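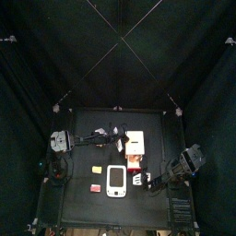 Call for participants: boxes with a slot, Eltunside, January

Dotwood is looking for 30 people who will come to our workroom in Eltunside and use ordinary boxes at a table. We study packaging for the household: boxes from which something is pulled through an opening, and boxes into which something is posted. The present study is on plain white boxes with a narrow slot in the top. They have no print on them, so please do not expect to meet a brand you know.

The study is led by Silvia Hájek. Faisal Rajput takes care of the appointments and is the person who will answer your message.

What you will do

You come for two visits of 90 minutes each, with a break in the middle of each one. The table is square and dark, and it stands in a booth hung with black cloth at the back and at the sides. You will be given a box, and the session leader will ask you to do small things with it, for example to take out one sheet, to put a folded paper through the slot, to turn the box so that the slot is easier for you, or to move the box to another place on the table. Some of the tasks are repeated many times. Between the tasks we ask you short questions, such as how easy it was to find the opening, and if you would keep such a box at home in the kitchen, in the bathroom or nowhere.

At the second visit you will do part of the same tasks with your other hand. After this there is a conversation in a group of four participants, with tea, in the room next door. If you prefer not to join a group, please tell us before and we will talk to you alone.

We do not measure how clever or how quick you are. If a box is annoying to use, this is exactly what we would like to hear, also in strong words.

Who can take part

You can apply if you are an adult and you use boxes of this kind at home at least from time to time. No experience is necessary. We would especially like to hear from left-handed people, from people who wear a splint or have stiff fingers, and from people who use reading glasses for near work. In our last study by far the most participants were right-handed office workers, and the results were rather narrow.

You cannot take part if you work for a producer of paper goods or packaging, or if you took part in our study on lids for Alaoui. Participants from the Tistum study on drawer inserts are welcome to apply again.

The floor is level from the street door to the table. You can do the tasks standing or sitting, and the height of the chair can be changed. If you use a wheelchair, please write this in your message and Faisal will arrange a longer appointment. An assistant or a friend may come with you, but we ask this person not to help with the box while a task is going on.

Please wear

Sleeves that you can push up, and something plain if you have it. Large rings and loose bracelets should stay at home or in the locker. Nail varnish and long nails are no problem. Please do not put on hand cream on the day of your visit.

Payment and travel

Both visits are paid, and the hourly rate is stated in the information sheet which you receive before you agree to anything. The money is sent by bank transfer after the second visit. If you can come only to the first one, you are paid for the first one. Bus and train tickets inside the region are paid back when you hand in the ticket or send us a picture of it. Unfortunately we cannot pay for parking.

What we keep

Your answers are stored under a number and not under your name. The list that connects the two is kept by Silvia Hájek and is destroyed when the report is finished. The sessions are recorded, and the consent form explains who may watch the recordings and for how long. You can stop at any moment, also in the middle of a task, and you do not need to tell us why.

How to apply

Please write to Faisal Rajput through the contact form on the Dotwood page, with the subject "Slot boxes". Tell us your name, which hand you write with, what kinds of boxes you have at home, and whether mornings or afternoons suit you better. Two or three sentences are enough. A CV is not needed.

Morning visits start at 9.30 and afternoon visits at 14.00. There are also a few evening places at 18.00, which we would like to keep for people who cannot come during working hours.

You will get an answer also when all the places are taken. In this case we can put you on the list for the next study, which will be on small bags with a zip, if you wish this.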